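About us

Hello! I'm Rasa Jõgi, and I started Huston from my kitchen with one borrowed microchip scanner and a very grumpy rescue cat called Benedetti. We help people find lost pets, mostly cats, and we help them not lose them in the first place.

Benedetti is how it all began. He slipped out one February night through a bathroom window I'd have sworn was shut, and I spent 16 days putting posters through doors and shaking a biscuit tin in other people's gardens. He was in a garage three doors down (of course he was). By then I'd met half the street, and it seemed daft to let all those phone numbers go to waste.

So Declan Madigan from over the road built us a little website, and his friend Rania Slaoui, a veterinary nurse, offered to teach people how to scan a stray safely. We opened properly on 01/01/2023, with hangovers and a plate of sandwiches. These days we have 317 members and we've helped get more than 116 animals home, including two tortoises and a ferret who bit Declan.
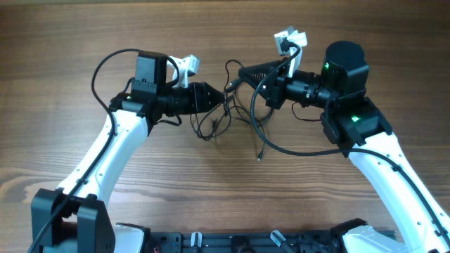
Two arms over the wooden tabletop.

What do we do all day? Well, a lot of it is phone calls. If your cat's missing, ring us first and we'll talk you through where to look (sheds, under decking, that neighbour who feeds everybody). We'll put the word out to members nearby, lend you a scanner and help you write a poster that people will read – big photo, few words, please! On Saturday mornings you can drop in and check that your pet's chip details are up to date. So many still have an old address on them, it drives me up the wall.

Cirilo Quintero looks after the drop-ins and makes terrible coffee. Dezső Juhász does our talks for schools and is much better with dogs than I am.

We don't charge for any of it. Membership is whatever you can spare, and it goes on posters, petrol and biscuits for the tin. If you'd like to join, or you've just found a strange cat asleep on your washing, drop us a line through the contact page and one of us will get back to you the same evening.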